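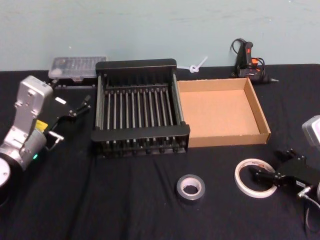
Gekwood support wrote that a grip-lost flag on a round, hollow part is nearly always a finger alignment problem, and asked us to re-shim the right gripper before they would look at the controller. We had already re-shimmed it. The ticket was reopened on that basis.

Ticket: 238
Status: Open, waiting on vendor
Product: Gekwood two-finger gripper, right arm
Site: Kodumeo, Ustdale
Opened: March 8, 2025
Severity: Medium

Summary
Right gripper drops to "no object" during a hold on tape rolls. The left gripper does not show the fault with the same force setting. We are comparing the two before ordering a second set for the other bench, so we need to know if the fault is in the fingers, the cable or the controller port.

Setup
Two arms, one table, black cloth cover. Dish rack in the middle, open cardboard tray to the right of it. Test parts are a roll of duct tape and a roll of white tape. The task is to pick a roll, place it in the tray or on the rack, open, and retreat. The other items along the wall stay where they are between runs.

Steps to reproduce
1. Home both arms and open both grippers.
2. Set grip force to 70 percent on both channels.
3. Pick the white roll with the right gripper by one side of the ring.
4. Carry toward the rack at normal speed.
5. Watch the object flag in the controller log.

Expected: flag stays on until the open command.
Observed: flag goes off during the carry, then comes back. The roll itself does not fall. The controller pauses the motion anyway and waits for an operator.

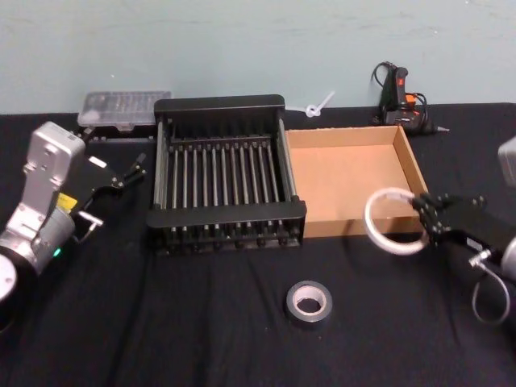
The pause is the costly part. With the flag check turned off, the same run finishes normally, but we can't leave it off. The other jobs on this bench use that flag to catch a missed pick.

We ran 30 cycles at 70 percent and saw the fault in both the early and late cycles. It does not look like a warm-up issue. Raising the force to 100 percent made the dropouts shorter but did not remove them, and it dented the core of an older roll that we have since taken out of the test. Force is back at 70.

Update, wrist camera check
Support asked for a view down the fingers at the place position, open, with a part between them.
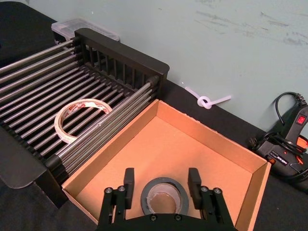

R. Chmielewska
Test Engineer, Kodumeo

Opening at the place position clears the duct tape roll on both sides. No contact with the roll on retreat. Finger bolts checked with a driver, none loose. Pads show no damage that I can find by touch.

I also swapped the controller ports. With the right gripper on the left port, the fault followed the gripper. With the left gripper on the right port, no fault. That rules out the port and leaves the gripper or its cable. Firmware is the same on both units.

Next I moved the cable by hand with the gripper closed on a part and the arm stopped. The flag flickered when the cable was bent close to the connector. Bending it farther down the run did nothing. I repeated this with the arm in the place pose over the tray and got the same result.

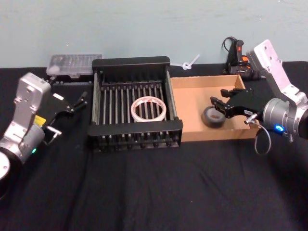
Photo: Kodumeo, Ustdale test bench

Current reading is a poor contact at the connector end of the right gripper cable. The finger comparison is on hold until this is fixed, and the February grip results for the right unit should be marked as suspect.

Requests to Gekwood
- Send a replacement cable for the right gripper.
- Confirm the minimum bend radius at the connector. The manual gives one for the cable only.
- Say whether the flag filter time can be changed by the user, and in which menu.

Workaround in use: carry at reduced speed on the right arm, flag check on. Dropouts still occur, less often. The left arm is running at normal speed with no changes.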